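Smudges on stainless shelving that come back after every cleaning?

Filed under: Home & Kitchen > Cleaning > Metal Surfaces
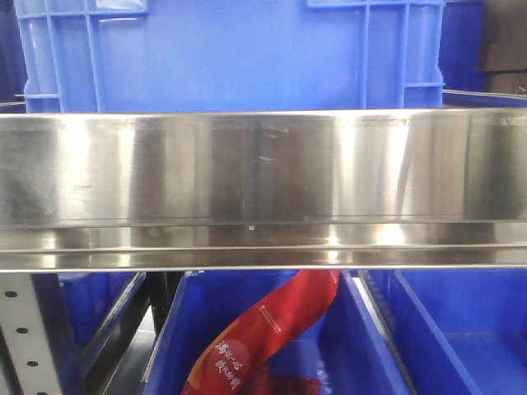 Stainless shelf with blue bins

Hi all, hoping somebody has an idea for me. I help run the packing room at a small produce co-op in Temesby, and we have one long polished shelf that drives me up the wall. I wipe it down with dish soap and warm water, it looks great for maybe an hour, and then the light hits it and I see gray streaky bands all over again. I tried vinegar (smelled like a pickle jar in there all morning) and I tried a spray from the dollar store, which left it greasy. The tables we bought in May are a brushed finish and they never give me any trouble. Is it the finish? Am I using the wrong cloth? We handle food, so I don't want anything with a strong smell or a waxy coating. Thanks!!
posted by malabanan_greens, June 14, 2019

ridgeroad_mop
Oh boy, I fought this same fight for years at a bakery! Most of the time it's soap. Folks use way too much of it, and then they rinse with the same rag they washed with, so you're just spreading a thin film around. Try this before you buy anything:

Put a small squirt of dish soap in a bucket of hot water and wash with one cloth. Rinse with a second cloth and plain water, and change that water when it goes cloudy. Then dry it right away with a microfiber towel, going the long way down the shelf. Don't let it air dry, especially if your water is hard. I go over mine 2 times with the dry towel and flip to a clean side in between.

Also, quit using fabric softener on your towels! It gets into the fibers and comes off on the metal. I threw out 19 towels when I figured that one out, and I'm still a little mad about it. Skip steel wool and anything scratchy too, you'll never get a mirror shine back.

One more thing, look at where your light comes from. A real shiny surface reflects whatever is across from it, kind of wavy, and some of what looks like dirt is just the other side of the room. Run a clean finger over a dark spot and see if it changes.

tallpine77
get the Rataver cloths, the gray ones. we've washed ours nearly 300 times and they still work. don't bother with the spray they sell with it

Vurkwood_Deb
Agree with the soap answer. If it still looks cloudy after that, do your last rinse with distilled water, a jug is cheap and lasts a good while. And vinegar is okay for water spots but you have to rinse it off after, don't leave it sitting. I'd check with whoever does your food safety inspection before you put any polish or oil on a shelf like that, the rules were different in the two towns where I worked.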